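Comunidad Nestunow > Casa y reformas > Cocinas

Pintar azulejos de cocina a dos colores: ¿aguanta o se levanta?

Pregunta de Charoen Duangkaew
344 visitas, 2 respuestas

Hola a todos. Quiero cambiar el aspecto de la cocina sin picar los azulejos. La pared es de cerámica blanca brillante de hace bastantes años, sin piezas sueltas, con la junta amarillenta. La idea es alternar cuadros claros y oscuros en toda la pared, como un tablero de damas, y dejar la encimera clara que ya tengo.

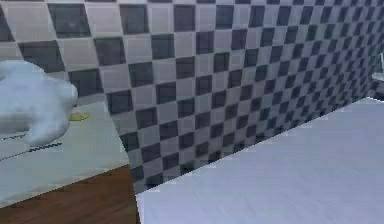 ¿Hace falta imprimación si el azulejo es brillante?

Depende del esmalte. Los específicos para azulejo suelen ir directos sobre la cerámica bien desengrasada y lijada; con un esmalte normal hay que dar antes una imprimación de adherencia. Mira la ficha técnica del bote, que lo pone siempre.

Hasta ahí llego, porque es lo que me contestaron en la tienda. Lo que no me aclararon es lo siguiente:

- Si los cuadros oscuros se marcan más con la grasa y la cal.
- En qué orden se pintan los dos colores.
- Si la junta se pinta también o se repasa al final.
- Cuánto hay que esperar para volver a cocinar con normalidad.

Me han hablado del esmalte Undside, de dos componentes, y de otro de la marca Plurken, al agua, que huele menos. En casa hay niños y lo del olor me importa. Tengo 128 azulejos que tapar con cinta, así que preferiría no repetirlo. Gracias.

Respuesta de Þórey Þórarinsdóttir (marcada como útil por 9 personas)

Yo pinté la mía en diciembre y te cuento lo que hice.

Primero, la limpieza. Desengrasante fuerte, aclarar, dejar secar y repetir en la zona de los fuegos. Después lija de grano fino a mano, solo hasta quitar el brillo. Quita el polvo con un trapo que no suelte pelusa. Si te saltas esta parte, da igual la pintura que compres.

En cuanto al orden, pinta toda la pared del color claro, dos manos finas con rodillo de espuma. Cuando esté seca según el fabricante, pones la cinta y haces los cuadros oscuros. Al revés necesitas más manos para cubrir. La cinta se retira con la última mano todavía fresca, tirando despacio y hacia atrás. Yo en una zona la dejé hasta el día siguiente y se llevó un trozo de borde, que tuve que retocar con pincel.

Empieza por la pared que menos se vea. En mi caso fue el tramo que queda al lado de la puerta, y allí cometí casi todos los fallos.

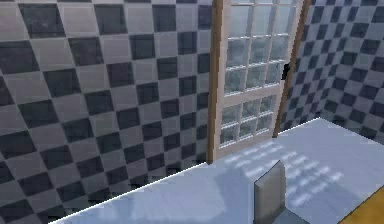 La junta la dejé para el final. Pasé rodillo por encima de todo sin preocuparme y luego la repasé con un rotulador de juntas gris. El gris disimula bien entre un color y otro; el blanco puro se ensucia enseguida. Ojo con la unión entre pared y encimera, que ahí no va pintura sino silicona nueva. Corta la vieja con cúter antes de empezar.

Sobre los oscuros: sí, la cal se nota más. Si eliges un gris carbón satinado en lugar de un negro brillo, mejora bastante. Yo los limpio con agua y jabón neutro y los seco con un paño.

Usé el Undside. Cubre muy bien pero huele fuerte y hay que ventilar. Del Plurken no puedo opinar.

Mientras dura la obra te conviene sacar de la cocina todo lo que puedas y montar un rincón en otro sitio. Nosotros comimos varios días en la mesa de madera, con lo justo.

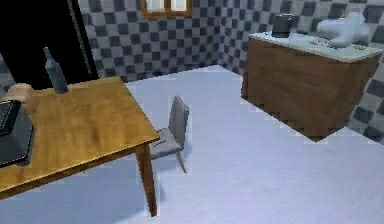 Para cocinar con normalidad esperé una semana, y para frotar con estropajo suave, casi un mes. Antes de eso el esmalte parece duro al tacto pero se raya con la uña. Guarda un poco de cada color en un tarro de cristal bien cerrado para los retoques. Con el de dos componentes esto no sirve una vez mezclado, así que prepara solo lo que vayas a gastar.

Respuesta de Sveinbjörnsson

yo puse vinilo autoadhesivo y en una tarde listo. en la parte de los fuegos se despega un poco por las esquinas pero se cambia la pieza y ya. si estas de alquiler ni lo dudes, la pintura luego no hay quien la quite

Comentario de Charoen Duangkaew

Gracias a los dos. La casa es mía, así que voy a pintar. Þórey, ¿el rotulador de juntas aguanta detrás del fregadero o lo has tenido que repasar?

Comentario de Þórey Þórarinsdóttir

Detrás del fregadero lo he repasado una vez. En el resto sigue igual.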